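Home Reviews Clothing Bags Contact

Soltura black and white top: review
Last updated: June

I bought this to replace an old Nalik top that had gone at the elbows. It cost £38, and I have now worn it for 7 weeks, mostly for work and for the walk there and back.

The fit is true to size. I take a medium in most makes and the medium was right across the shoulders, with enough length to stay put when I reach up. The cloth is thinner than the Nalik. It is fine indoors but you will want a coat over it on a cold morning.

Washing has been no trouble. It goes in at 30 with everything else and dries overnight on the rack. The white has stayed white so far. There is a bit of bobbling under one arm, where my bag rubs – I had the same problem with the last one.

My main worry was wearing straps over it. The seam on top of the shoulder is flat, and I can keep a strap on for a full morning without it digging in. Bit-na Seo bought the same top in a small and finds the neck tight, so try it on first if you can.
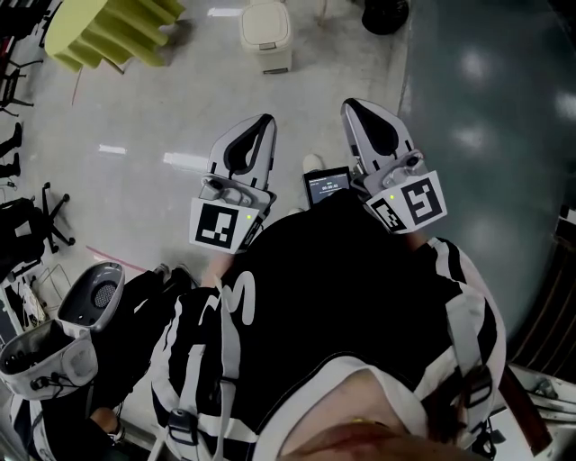
Black with broad white stripes on the shoulders and arms, worn under a light grey strap. The large white mark is on the upper chest.

I would have liked a zipped pocket. Humport sell a similar one with two for £23, but the sleeves on that came up short on me and I sent it back. I'm keeping this one.

Review by Anastasia Chatzigeorgiou

Contact us | Back to top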